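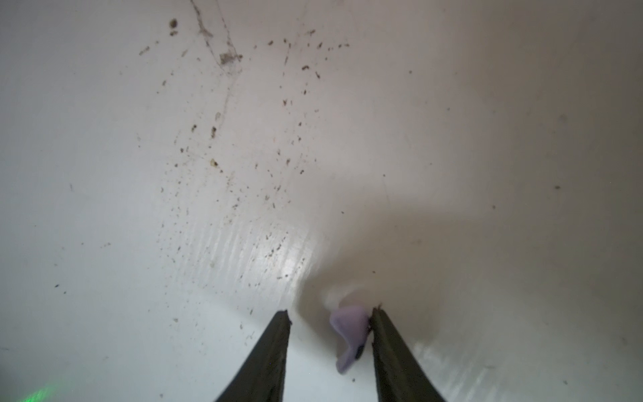 Katia Cocco

Hi all, I'm hoping somebody has been through this already. Our two-arm cell has started fumbling the small lilac pieces, the earbud-shaped ones, and I think I'm looking at more than one problem. One fingertip has gone rough and frayed with little dark fibers sticking out on the inner edge, and the one across from it looks a bit chipped at the point. On top of that the wrist camera view is full of brown specks and there's a fuzzy gray clump in there that looks like cobweb. Is that dirt on what the camera is looking at, or could some of it be on the lens? I wiped the lens once with my sleeve (I know, I know) and then got scared and stopped.

Last clean fingers went on 1st May and I was told they'd be good for up to 18 months, so I'm surprised to be asking. Can I trim the burrs, or do I need a new pair? And what order do you folks clean things in? I don't want to sweep dirt straight into something I just wiped.
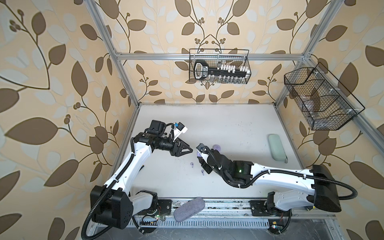
Bench Cell Team, Floltmont

The glasses cases go fine, by the way. It's only the little stuff.

Tymofii Demchenko

Just replace the fingers, they're cheap. Also vacuum.

Volodymyr Derkach

Tymofii's right about the vacuum but I'd slow down a little before ordering anything!

Lens or surface is easy to sort out. Jog the wrist a couple of inches sideways with the live view open. Specks that slide along with the background are on the background, and specks that stay glued to one spot in the view are on your lens. You may have both. For the lens use a blower bulb first, then a dry microfiber cloth, and please retire the sleeve.

For the fingers, power down and take them off so you're not leaning on the wrist joint. Trim loose fibers with flush cutters, then a few light passes with fine sandpaper on a flat block, both fingers the same number of strokes. Put them back and close them slowly on a strip of paper. If the paper tugs evenly all the way to the tips you're done. If it slides out near the chipped one, then yeah, new pair, and swap both. We ran mismatched ones at Sturness for a whole September and I spent more time re-teaching grasps than the fingers would have cost.

Cleaning order, the way I do it: walls and hanging baskets first, then the arms, then the tabletop, and the rail at the very end. I can see bits of debris on the slotted plates along the front, and that's where everything falls anyway. Use a soft brush and a vacuum with a plastic nozzle, and keep well away from those little circuit boards and the thin orange and black wires. No compressed air down there. I did that once and chased a flaky connector for 13 days.

One more thing while you're in there. That cable conduit on the right arm hangs in a pretty wide loop. Run the arm slowly through its full reach and watch that the loop doesn't catch on anything when it comes back in.

Katia Cocco

Did the sideways trick and it's both, ugh. Fingers come off tonight, I'll do the paper test and post again when I know which pair I'm stuck with.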